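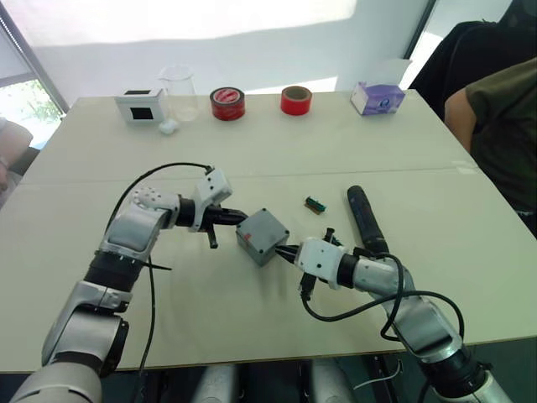 Stalleck Folding Table, Model 148 | Meeting and Training Room Furniture | Getham Contract Furniture

The Stalleck is a rectangular folding table supplied to schools, libraries and public offices. It is intended for rooms that change layout several times a week and is sold singly or in sets of five. The top has a smooth wipe-clean finish and rounded corners. Tables may be used alone, end to end or side by side.

Product details
Item code: Stalleck 148
Supplied by: Getham Contract Furniture
Top finishes: white, light gray, beech effect
Frame: powder-coated steel, silver or black
Linking clips: sold separately, in packs of 100
Guarantee: 5 years on frame and hinges
Availability: in stock in white; other finishes made to order

Linking and leveling
Where two or more tables are to form a single surface, the Robles linking clip is recommended. The clips fit beneath the top and do not interfere with folding. Each leg has an adjustable foot, which should be set after the tables have been joined. A fine line will remain between adjoining tops - this is normal and is not covered by the guarantee.

Care
Clean with a damp cloth and mild soap. Solvents and scouring pads will dull the finish. Hinges should be checked once a year and tightened with the key provided.

Storage
The Trillent trolley holds folded tables upright and passes through a standard single door. It is supplied assembled.

Ordering
Orders of 37 tables or more are quoted individually. Please direct inquiries to Nicanor Carretero, Contract Sales, or for spare parts to Iker Montoya, Customer Service. Prices exclude sales tax and delivery.

Page revised 10 January 2022. Finishes made to order cannot be returned unless faulty.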